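We use cookies to keep this site running and to see which pages get read. Accept all | Manage settings

Progress report to the Mthembu Fund, Sep 1, 2026

Hi all! Second report on the pouch-and-cup work, and I'm happy to say we're mostly where we said we'd be (mostly, more on the Grurska order further down).

The big thing since the last report is that the pouring table is finally set up the way I wanted it. We cover the wood with one large sheet of pale paper, so drips show up right away and I can swap the sheet out between sessions. I tried a plastic cover first and hated it. Everything slid. The paper stays put and costs next to nothing, and I've already stopped noticing the crinkle.

We've settled on clear measuring cups too. The first batch from Altusen had frosted sides and you had to tip your head to find the level, so back they went. The new ones are see-through all the way round, and they have a decent handle.

As for the spouted pouches, we've now been through 11 of the 12 kinds on the list you approved. The last one is out of stock everywhere I've looked, and I'd like to swap in something similar if that's OK with you. The fiddly part is still the caps. Some come off with a quick twist and some fight you the whole way, and a pouch that's been handled a few times gets crumpled toward the bottom and won't stand up as nicely, so we put a fresh one out more often than I'd budgeted for.

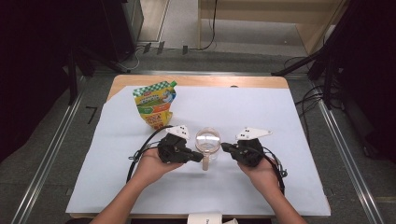 That does mean the grocery line is running over, by roughly 3 percent. I've moved a little across from printing to cover it, and the overall total hasn't changed.

Now the Grurska order. The shelving was due in August and they've pushed it to later in September, so the pouches are living in boxes along the hallway for now. Annoying, but it isn't holding up any sessions. Cleleck did deliver the new paper rolls early (thank you, Cleleck!) and we have plenty to get us through the fall.

Still to do before the next report: finish that last pouch, write up the notes on caps, and get 2 quotes for better lighting over the table. I'll send the receipts separately once I've scanned the crumply ones.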